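Why Does Air Need Somewhere to Go?

Put your hand near the back of a refrigerator, a game console or a clothes dryer that has been running for a while. You may feel warm air moving past your fingers. Somewhere close by there will be a row of gaps. Those gaps are called vents, and this page is about what they do and how the slanted kind works.

What is a vent?

A vent is an opening that lets air in or out. It can be a single round hole, a grid of tiny holes, or a long slot. Your house probably has vents in the floor, in the ceiling, in the bathroom and maybe up in the attic. Cars have them too. So do shoes, if you look at the small holes in the sides of some sneakers.

The word comes from an old word for wind. That makes it easy to remember.

Why things get warm

Anything that uses electricity turns a bit of that electricity into heat. A toaster does it on purpose. A computer does it by accident. If the heat stays trapped inside a box, the parts in the box get hotter and hotter, and after a while they may slow down or stop working.

Air can carry heat away. Warm air is lighter than cool air, so it tends to rise. If there is a gap near the top of a box and another one near the bottom, warm air slips out of the top and cooler air comes in at the bottom to take its place. This happens without any motor at all. It is called convection.

Sometimes convection is too slow. Then people add a fan, which pushes the air along faster. You can often hear it humming.

Why not leave a big hole?

A big hole would let out plenty of air. It would also let in dust, rain, crayons, pet hair and fingers. So the people who design boxes, windows and doors have to find a way to let the air through and keep most other things out.

One way is a screen, like the one on a window. A screen has very small holes. It stops flies well, but rain can blow through it, and people can see through it.

Another way is to use slats.

What is a slat?

A slat is a long, thin, flat strip. It can be made of wood, metal or plastic. When you put a lot of slats one above another with gaps between them, and tilt them all the same way, you have made a louver (say it LOO-ver). In some countries it is spelled louvre, but it is the same thing.

You have seen louvers even if you did not know the name. Look for them on closet doors, window shutters, the outside wall of a school near the roof, and the little plastic parts in a car that you move to point the cool air at your face.

Why are the slats tilted?

Think about rain. Rain falls down, and when the wind blows it falls down and sideways. If each slat slopes toward the outside, like a tiny roof, the rain lands on it, runs down and drips off the outer edge. Air is different. It can bend around corners, so it goes up and over each slat and keeps moving.

Light travels in straight lines. When you stand in front of a louver and look straight at it, the slats may hide what is behind them. Crouch down or stand on your toes and you might find an angle where you can peek between them. A slatted closet door works this way – the sweaters get fresh air and visitors do not see the mess.

Look at the shadows, too. The gaps between slats nearly always look darker than the slats. Less light gets in there, even when the whole thing is painted one color. A white box can look striped at one end and plain on top for this reason. 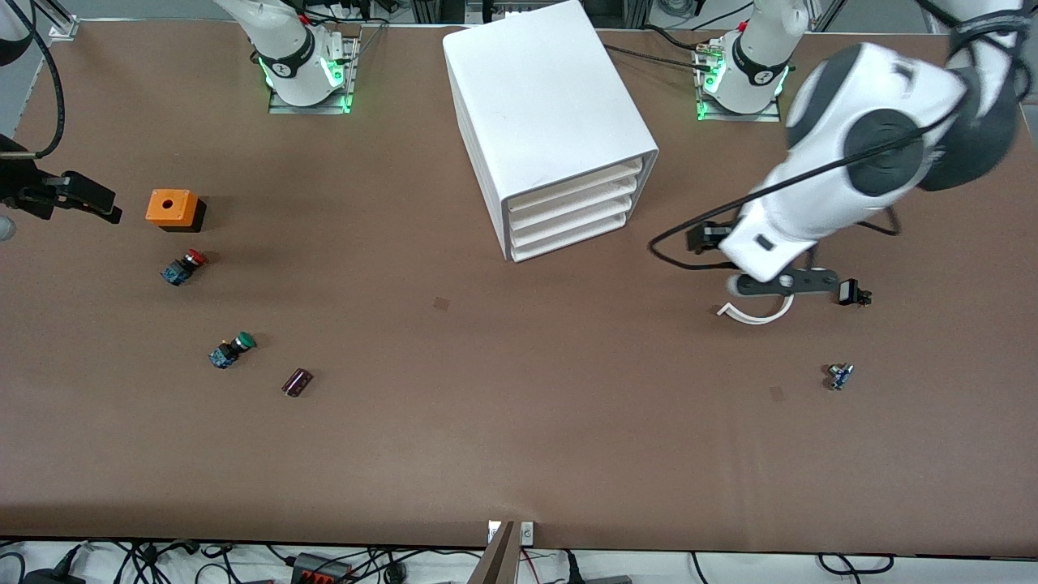
Vents need room in front of them. If you push the vented side of something up against a wall, or drop a blanket over it, the air has nowhere to go and the heat stays inside. This is why grown-ups tell you not to leave a laptop running on a pillow. A hard, flat table is a better place for it.

Try it: make a paper louver

You will need a shoebox, 7 strips of stiff paper, tape, scissors and a feather or a scrap of tissue paper. Ask an adult to help with the cutting.

Cut a window in one short end of the shoebox. Cut a hole in the other end, a little bigger than a coin.

Make each strip a bit longer than the window is wide. Starting at the bottom, tape the strips across the window by their ends. Tilt each one so that its outer edge is lower than its inner edge. Leave a gap the width of your finger between one strip and the next. If your window is small, you may not need every strip.

Put the lid on. Hold the feather in front of the slats and ask a friend to blow through the hole at the other end. Watch the feather.

Now look straight at the slats. How much of the inside can you see? Move your head up and down and look again.

Last, stand the box in the sink and sprinkle a few drops of water on the slats with your fingers. Open the lid and check the cardboard behind them for wet spots. Do this part at the end, as the paper will go soft.

If it did not work

If the feather stayed still, check the gaps. They may be too narrow, or the lid may be letting air out at the sides. Tape the lid down and try again.

If the strips sag in the middle, use thicker paper. The card from a cereal box is good.

Words to know

Convection: the movement of air or water when warm parts rise and cool parts sink.

Louver: a set of tilted slats with gaps between them.

Slat: a long, thin, flat strip.

Vent: an opening that lets air in or out.

Written by Flynn Kerslake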